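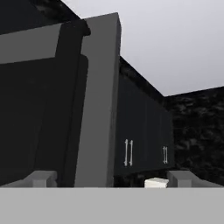
Chapter 2
Working with a Director: The First Rehearsals

In the first chapter we looked at the actor alone with the script. Now other people enter the room. For many students this is a difficult moment. At home the part was clear and the voice was free. In rehearsal, somebody else is speaking, somebody else is deciding where the chair stands, and the actor feels that the work of several weeks has disappeared. It has not disappeared, but it must change its form, and this chapter is about that change.

We will follow one production from the first reading until the end of the blocking period. The play is Findelero, a drama for two actors that lasts 70 minutes without a break. It was staged by Golshifteh Kazemi with the Usden company, in a former grain store with very poor heating. I was her assistant, and my notebook from that time is the main source for the passages in this chapter. Where I quote the director, I quote from the notebook. She has read the chapter and corrected me in several places.

The story of the play is simple. Jetenel, a retired ferry pilot, comes back to the house of his sister, Wyss, after a long absence. He wants to sell the house. She does not want to say why she refuses. Almost nothing else happens, and for this reason the play is useful for us. When there is little action, every choice of the actor can be seen.

2.1 The first reading

At the first reading the actors sit at a table and read the whole text aloud. Some directors ask for a "flat" reading, without any feeling. Others want the actors to play as fully as they can. Kazemi asked for neither. Her instruction, as I wrote it down, was: "Read so that your partner can answer you."

This sounds easy. In practice, the actor playing Jetenel looked at his pages the whole time, also during the lines of his sister. He was preparing his next line. Most beginners do the same, and many experienced actors too. When Kazemi noticed it, she did not criticize him. She asked him to close the script while Wyss was speaking and to open it only when his turn came. The pauses became very long. The reading took more than two hours, and the actress said afterward that she had heard her own questions for the first time.

After the reading there was no discussion of character. Kazemi believes that such talk comes too early on the first day, when the actors still want to please each other. I am not sure that I agree with her – in other companies I have seen good ideas come out of that first conversation. The student should try both ways before choosing one.

2.2 What to bring and what to leave at home

An actor should come to the first rehearsal with the text well known but not fixed. By "fixed" I mean that the melody of a line has already been decided. A line learned with its melody is very hard to change later, even when the actor understands that it is wrong.

It helps to learn the words in a neutral voice, while doing some ordinary work such as washing dishes or folding clothes. Mark in the script only three kinds of things: words you do not understand, places where your character changes the subject, and questions that receive no answer. In Findelero there are many of this last kind. Wyss asks her brother in the opening scene how long he will stay, and he begins to speak about the weather on the river.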